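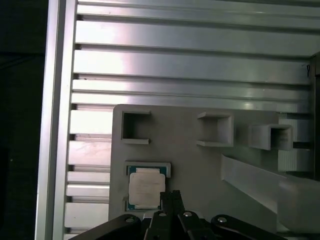
Re: [Limside-workshop] Mounting plates and holders on the extrusion wall

From: Lambros Giannakopoulos
To: Limside-workshop list
Date: 10 March 2023

Wulan Nugroho wrote:

> Hi all,
>
> I'm setting up a small bench at home and I'd like to copy the
> arrangement at Limside, with the grey plate over the slotted
> aluminium and the square holders on it. I have a few questions
> before I order anything.
>
> First, does the plate need to sit on a full panel of extrusion, or
> would two rails do the job? The full panel is a lot of metal for
> something that ends up half covered.
>
> Second, are the holders glued or screwed? I'd like to be able to
> move mine later.
>
> Third, has anyone had trouble with swarf and dust getting into the
> slots? My bench is in the garage next to the drop saw.
>
> Thanks,
> Wulan

Hi Wulan,

I'll take these in order, and others can correct me.

On the panel, two rails will hold a plate. I ran mine that way at home for over 4 years and it never shifted. The trouble comes when you want to add something beside the plate, or move it up a bit, and there is no slot where you need one. With the slots running left to right across the whole width you can slide a fixing along to wherever it suits. If you are sure about your layout, save the money. If you are like me and change your mind every September, get the panel.

Whichever you choose, put a proper upright at the side and fix the rails to that. My first go had the rails screwed straight to the garage wall, and the wall was not flat. The plate rocked on one corner and I spent a weekend with washers trying to fix it. With an upright you can square everything up on the floor first and then stand it in place. Check both diagonals before you do the final tightening. Mine were out by a few millimetres and it showed as soon as the plate went on.

On the holders, screw them. Glue is fine until you want to change something, and then it takes the surface of the plate with it. I drill from the front with the holder taped in position, then countersink from the back so the plate still sits flat against the rails. Go easy on the screws if the holders are plastic. I have cracked two by using the driver on them - a hand screwdriver is plenty.

A lip along the bottom edge of each holder is worth having. It gives you something to rest a part on while you line it up with the opening. The Zelarero holders I bought came without one and I ended up making a strip for each. If you make your own, put the lip in the drawing from the start. Leave a decent gap between holders as well. I set mine too close together and could not get my fingers in beside a full one.

If there is room lower down on the plate, a shallow tray with a raised rim is useful too. I keep the screws I have just taken out in mine. Keep it shallow or you will be fishing for things at the bottom.

On dust, yes, the slots fill up. Near a drop saw they will fill up quickly. There are cover strips you can push into the slots you are not using, and Cudance sell them by the length. I have 75 cm pieces in the top few rows and leave the rest open. For the open ones I use an old paintbrush and then the vacuum with the crevice nozzle. Don't use compressed air. It moves the swarf into the next slot and some of it into your eyes. The holders collect dust as well, and a thin brush gets into the back corners better than a rag.

A few things you did not ask about:

Get your slot nuts before the panel arrives, and check the slot width with the seller first. There are a few sizes that look the same in a photo and are not. I have a jar of the wrong ones if anybody can use them.

Ask for the rails cut to length. Mine were cut to 615 mm by the supplier and the ends came out much cleaner than anything I could do at home. You will still want to run a file over the edges before you handle them much.

Round the corners of the plate if you are cutting it yourself. I left mine square the first time and caught my sleeve on it regularly.

Maldonado had some offcuts of plate behind the counter when I was last in, in grey and in black. I would go for grey. Dark holders on a dark plate are hard to see into at night, and a small lamp off to one side did not help me much because the bare aluminium throws the light straight back at you. Try the lamp in a few spots before you fix it down.

I can bring my drawing to the next meeting if you want to trace it. The hole spacing on it is right but the overall height is not, so measure your own bench for that.

Regards,
Lambros

--
Limside-workshop mailing list
To unsubscribe, send a blank message with the word "unsubscribe" in the subject line.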